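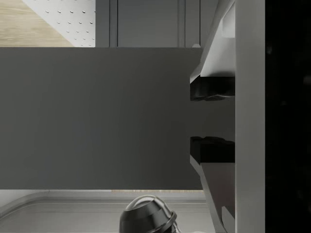

Kitchen drawers or cupboards for base units?

Forum: Kitchens and Utility Rooms
Started by pebbledash_jo, 2025-12-29

pebbledash_jo
We are redoing the kitchen in March and I have to send the final list of units to the fitter soon. It is a plain galley, 56 square feet of floor once the units are in. The old kitchen is all cupboards with one shelf in each, and I spend half my life on my knees looking for the colander.

My plan was to have drawers everywhere except under the sink. The quote from Nullow came back 700 pounds higher than the same layout with doors. My other half thinks that is daft. Has anyone gone all drawers and regretted it? Or kept cupboards and been happy?

tinwhistle
All drawers here, eight years in, no regrets. You pull it out and look down and see everything. With a cupboard the back half is wasted because you never reach for what is there. I would find the money and save on the worktop instead.

marrowfat
I'll disagree. We went all drawers in the last house and I went back to mostly cupboards in this one. A stand mixer doesn't go in a drawer. Neither does the big stock pot, the slow cooker or the tray we do the turkey on, or not in ours anyway. The drawer boxes also take up room at the sides and the back, so you lose more than you think in a narrow unit.

Also the runners. We had two go in the first three years. A hinge costs next to nothing and you can change it with a screwdriver.

tinwhistle
What make were the runners? Mine came with the Brullia units and I have never touched them.

marrowfat
No idea, it was a budget range from a shed. I accept that better ones last longer. But then you are back to paying the extra.

lower_field
We did a mix. One drawer at the top of each base unit and a door underneath. It suits us. Cutlery, foil, tea towels and the odds and ends go in the top, big pans go below. It was a good bit cheaper than full drawers.

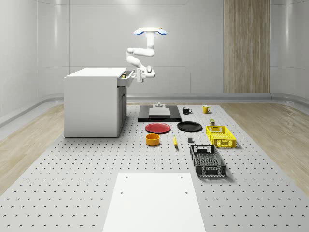
Things to check before you order

lower_field
Adding this as a separate post as it got long. These are the bits we got wrong or nearly got wrong.

Full extension. Ask if the drawer comes out all the way. Ours from Trarnow stop short and you have to feel about for whatever is at the back.

Width. One wide drawer is better than two narrow ones for the same money. Ours by the hob is so thin it holds a rolling pin and not much else.

What is opposite. In a galley, open every drawer on the plan and see if you can still stand there. Do the dishwasher door and the oven door as well.

Corners. A drawer next to a corner can catch on the handle of the unit round the bend. You need a filler strip. Our fitter spotted it, the planner didn't.

Weight. Plates are heavy. Look up the load for the runner before you put a full dinner service in it.

pebbledash_jo
Thanks, that is really useful. I hadn't thought about the dishwasher door. I have just measured and with that down and a deep drawer open on the other side there is a gap of 14 inches. Tight, but I don't suppose both would be open often.

marrowfat
They will be. You unload the plates from one into the other.

pebbledash_jo
Ah. Yes.

tinwhistle
Put the plate drawer on the same side as the dishwasher then, next to it. You stand in one place and turn. That is how ours is.

oatcake56
Can I add a vote for cupboards if anyone in the house has a bad back or shoulder? My mum finds a loaded pan drawer hard to pull. She is fine with a door and a wire pull-out shelf behind it. Peixoto do one that fits most standard units, and you can add it afterwards, so it needn't be decided now.

tinwhistle
I found the opposite with my knees, but I take the point about shoulders.

lower_field
Handles matter there too. A long bar is easier than a knob, you can get both hands on it.

pebbledash_jo
Right, where I have got to. Wide pan drawers by the hob, plate drawer next to the dishwasher, one drawer over a door for the other two, and a plain cupboard at the end for the mixer and the slow cooker. I'll ask Nullow to price it again and check the runners while I am on to them.

marrowfat
That is more or less what I would do. Get them to write the runner make on the quote.

pebbledash_jo
Will do. Still need to pick handles and we can't agree on those either.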